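Ticket 3225: soft knitwear, slow grips and failed folds
Project: Pudemow household chores
Component: Omby policy, two-finger gripper
Status: Open
Priority: Normal
Opened: 27 February 2021

Summary
Bedroom chores are going better than I dared hope, but anything chunky and knitted still trips us up. Putting a cushion back on the bed works most of the time now. Folding a jumper mostly doesn't. I'd love to get both into the Urthorpe demo in August, so I'm logging everything in one place.

Steps to reproduce
1. Load the current Omby build with the bedroom task list.
2. Run "stand cushion up", then "fold jumper, sleeves first".
3. Use cable knit. Flat cotton won't show the fault.

Expected: cushion upright, sleeve folded over the body of the jumper in one go.
Actual: cushion fine after a bit of dithering. Sleeve either slips out of the pads or comes up with half the jumper attached.

Log

Entry 1
Went back through all 230 demonstrations in the bedroom set. The cushion ones are lovely to learn from, because a cushion is a forgiving thing: it has some body to it, and if you push in slightly the wrong place it still ends up more or less where you wanted it.
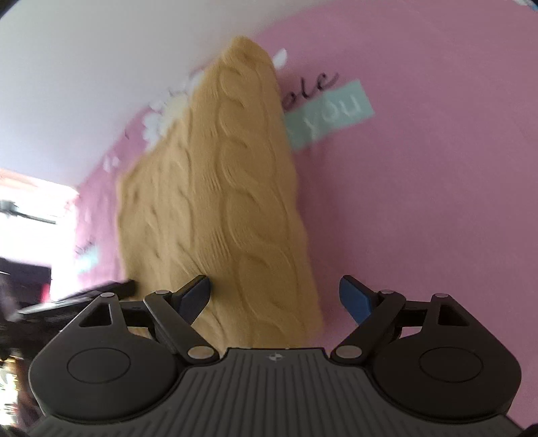 What the policy hasn't learned is when to stop fussing. It gets the cushion upright and then wants to nudge it again, and sometimes a third time. I've shortened the tail of each demonstration so the last thing it sees is the hand moving away. Retrained overnight. Much less fussing! I did a long run this morning and it left the cushion alone nearly every time.

Entry 2
On to the jumper, where the fun starts. First guess was grip force, so I turned it up. Worse. The pads pinch a ridge of the cable, the ridge squashes, and the controller decides it has a firm hold when it has a few strands of wool. Put the force back to the old value of 700 (controller units) and left it there.

Entry 3
Second guess was where we grab. The policy likes to go for the middle of the sleeve, probably because that's where it went on the T-shirts. With a thick knit the cuff is a far better target: the ribbing is tighter, the edge is easy to find, and once you've got it the rest of the sleeve follows.
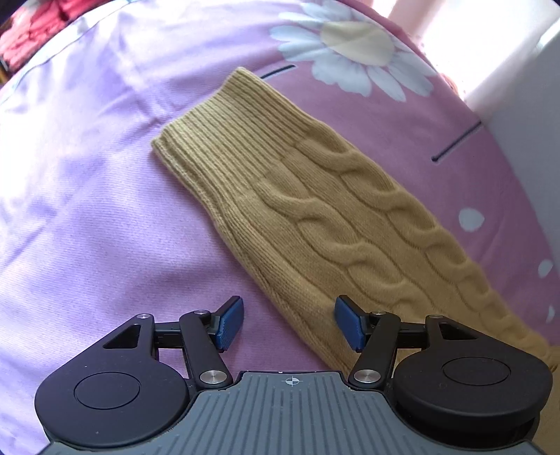
Mustard sleeve laid out on the bed, ribbed cuff at the far end, pads open.

Swapped in cuff-first demonstrations for sleeves only and kept everything else the same. First fold on the second attempt. I may have cheered. It wasn't a tidy fold, and you wouldn't put it on a shop shelf, but the sleeve went across and stayed across.

Entry 4
Tried the same build on the Boonchu bench, where they sort work gloves and overalls. Gloves are good. Overalls are hopeless, as the cuffs have poppers and the policy treats each popper as an edge. Will raise that separately so this ticket stays about knitwear.

Still to do
- More cuff-first demonstrations, with different wools and a few dark colours.
- Fix the firm-hold check so a squashed ridge doesn't count.
- Decide whether a fold needs 2 good sleeves to pass, or whether one is enough for August. I'd like both.

Workaround for anyone using the current build: lay the sleeve out flat with the cuff uncovered before you start the fold task. Leaving this open until the new set is trained.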